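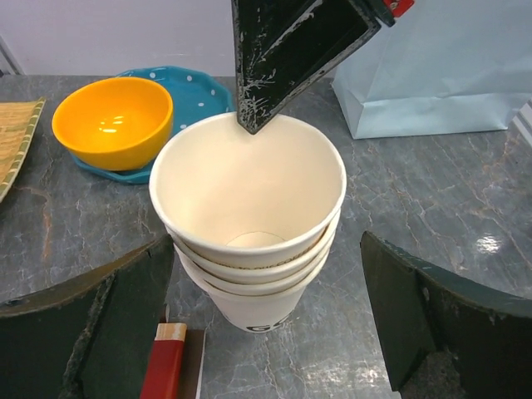
Why do tire shops give away coffee?

It costs the shop very little, and a customer holding a hot drink tends to stay in the chair.

Free Refills, Eventually
A slow tour of the waiting-room coffee of Paterson

Thursday, October 10, 2019

The coffee at Besard Tire & Brake has been on since opening, and by two in the afternoon it has developed opinions. It comes out of the pot slowly. The creamer is the powdered kind, in a canister with a lid that has to be persuaded. I had come in for a rotation and was told it would be forty-five minutes, a length of time that in the tire business has no fixed meaning.

I drank it all. I always do. I will send back a four-dollar latte for being lukewarm, but put a scorched pot of something next to a rack of wiper blades, tell me it's free, and I become the most grateful man in New Jersey.

Since August I have been drinking free coffee wherever Paterson will pour it for me: banks, muffler places, a title office, a mattress showroom where I lay down holding a full cup and was asked to please stop. The rules were simple. I had to have some plausible business there, I had to finish what I was given, and I couldn't complain to the staff, who have to drink it too.

The best of the lot is at Gerniria Savings, which put in a machine with a touch screen when it redid the lobby. You can have a cappuccino, a mocha or a thing called a "morning blend" that is available at all hours. It grinds beans, or at least makes the noise. The trouble is that everyone in line can hear it, so ordering a second feels like taking out a loan. I opened a savings account with $100 to justify myself. At the current rate of interest I will break even on the bus fare sometime after I retire.

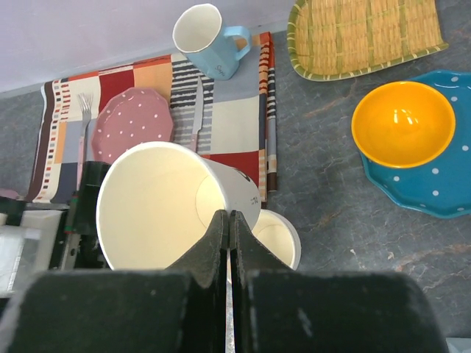 Vol. 33, No. 9

Dealerships are another matter. A car dealership wants you comfortable the way a dentist wants you comfortable. The coffee is decent, there are pastries under a plastic dome, and the television is tuned to a show about people buying houses they can't afford, which puts you in the right frame of mind. I had two cups while somebody went to talk to a manager. I left without a car, though I did agree to an air freshener.

Much of what I drank, I learned from reading the sides of cartons, comes from a supplier called Rudusano, which sells ground coffee in premeasured packets. One packet makes one pot. I bought a case to see what it was like in a clean machine with decent water. It was pretty good! Nutty, a little sweet. I left the pot on for three hours as a control and there it was, the old familiar flavor, somewhere between toast and a burned-out clutch.

The title office pours decaf and doesn't mention it. I only found out on my way back to the car, from a sign facing the other way.

Besard called last week about my alignment. The estimate was $300. I asked how long it would take, and they said forty-five minutes, so I'm bringing a book and my own milk.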